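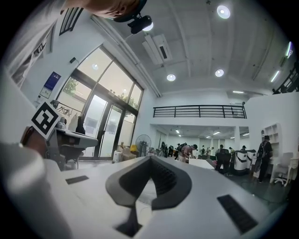

I have come to believe that we should look at the ceiling before we sign anything. I mean a lease, a contract for a shop, even the rent of a hall for one party. People look at the floor first. They ask if it is oak, they knock on it with the shoe, they kneel down to see the gaps. Then they look at the walls and think what color they will paint them. The ceiling they see once, quickly, if the agent says the word "high."

I learned to look up late in life. For eleven years I rented a workroom in Sevier, where I repaired chairs and taught other people to do it in the evenings. The ceiling there was low and covered with square panels, and above the panels were things I was never shown. When water came through one July, three different men stood on my worktable with a flashlight, and each of them found a different pipe. I paid 431 dollars to the one who was right. In a room where the duct is hanging in the open, you can at least point at it with a broom.

So my first opinion is that the working parts of a room should be left where we can see them. Beams, ducts, the air conditioner, all of it. Paint them white, as the ceiling is white, and after one week your eyes forget them. I know that many people find this unfinished. My sister-in-law says it looks as if the builders went to lunch. But she has a very smooth ceiling in her dining room, and in this ceiling there is a round stain the color of tea, and she does not know what is above it and doesn't want to know.

Exposed beams do one more kind thing. They give a long room a direction. A flat white ceiling over a big room is like a page without lines, and people stand under it and don't know where to put the tables. When the beams run toward the back, you put the tables along them, or across them, but in both cases you have decided something.

My second opinion is about lamps, and here I am less patient. We put too many kinds of light in one room. Round lamps set into the ceiling are good for walking and talking. They are calm and they don't hang in the way when you carry a ladder. But then somebody needs to read small print near the wall, and a tube is added at the side, and it is often colder in color than the others. Now one face has two colors on it. I have done this myself, in Sevier, and my evening students chose their seats by which light made them look less tired. If I could do it again, I would buy all the bulbs on the same day from the same shelf. I would write the number of the shade inside the cupboard door, so that the next person buys the same one.

About air conditioners hanging from the ceiling I have mixed feelings. They free the wall, and the wall is precious when you own shelves. But the cold air falls somewhere, and it always falls on somebody. Before you place the desks, turn it on and sit for 30 minutes in each corner with a book. I did this when I was looking at a room on Gorkent Street, and the agent waited for me in her car. She thought I was strange. The room was 702 square feet and I didn't take it, on account of my neck.

Solveig Lunde, who ran the frame shop beside mine, disagrees with almost everything above. For her, a room is its windows and the rest is packing. We have argued about this over many coffees, and I must give her one half of the victory. Tall glass with trees behind it forgives a great deal. If the glass is divided by dark metal, it is better still, because the dark lines make the green look greener, and if the top is arched you have a small piece of church for no extra money. Solveig would accept leaking pipes for such a window. She did accept them, in fact, for six winters.

My answer to her is that big glass is only generous during the day. In the evening the lamps begin to sit in the upper panes, where you can't reach to hang a curtain, and the trees are gone. A room must be good at both hours. This is why I tell people to visit twice, once before lunch and once after dark, and to bring a folding chair, and to lean back in it.

I would also like the agents to change their habits. In the list of a rental they write the floor, the heating, the parking, the distance to the bus. They could add one line: height of the ceiling, what hangs from it, and who repairs what hangs from it. This last question I asked in four places last spring. In three of them the agent looked up for the first time while I was asking.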